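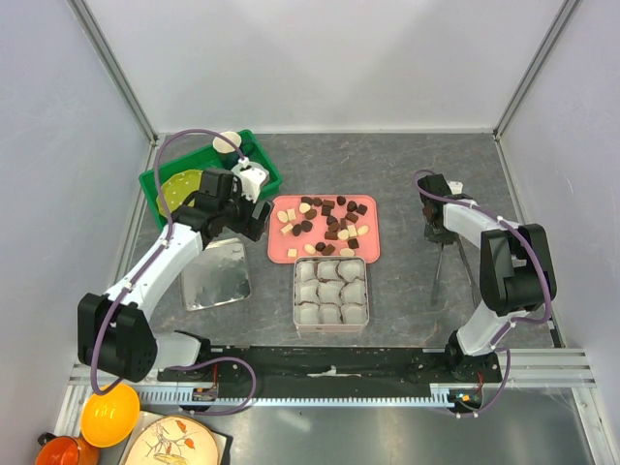 How a Two-Armed Robot Gets Ready for Work

Before a robot can pick anything up, somebody has to get it ready. This page is about one robot cell at the Orkby workshop. A cell is the space a robot works in. It has a table, walls and everything the robot needs close by. The cell at Orkby is called Plilludix, and Rhun Wogan looks after it.

Two arms, many joints

Plilludix has two arms, one on each side of the table. Your own arm bends at the shoulder, the elbow and the wrist. A robot arm has joints like these too. Inside each joint of these arms is a motor, and the motor turns the joint.

At the end of each arm is a gripper. It works a bit like your finger and thumb. The gripper on the right arm has two long, thin fingers. Thin fingers are handy when the things to be picked up are small and close together, like the cream and dark brown pieces on the pink tray.

Follow the purple cable

Motors need electricity, and they need messages that tell them when to move. Both travel along cables. On Plilludix the cables are purple, so they are easy to spot against the white and black arms.

Look at how much room the cable has. On the left arm it rises in a tall arch, runs along the white part through small clips and goes around the elbow. On the right arm it makes a wide curve at the elbow. If a cable is pulled tight, it can come loose when the arm stretches out. If it hangs too low, it can catch on something. Rhun moves each arm slowly by hand, as far as it will go, and watches the cable the whole way.

Finding zero

When Plilludix is switched on, each joint has to know where it is. Rhun puts both arms into a starting position called home. The computer stores that position as zero, and every move is measured from there. If zero is wrong by a little at the shoulder, the gripper will be wrong by a lot - the arm is long, and the mistake grows along the way.

Setting the table

Next comes the table. The tray of pieces goes near the middle, where the arms can reach it. The clear container with the cups stands right in front of it. A green bin and a shiny metal tray are over on the left.

Rhun then tries a few slow moves to see that each gripper can get to the tray without bumping the container.

Looking after it

Every 10 days the cell gets a longer check:

Wipe the gripper fingers with a clean cloth.
Try the screws where each arm is fixed down.
Look along the cables for cuts or worn spots.
Check the red wires at the small circuit boards below the arms.
Write the date and the number of moves in the log book.

The power is always off for this job. A robot arm can start moving without warning, and it can pinch.

In April the log book showed 2,667 moves since the last new set of finger pads. Rhun changed the pads, set zero again and started a new page.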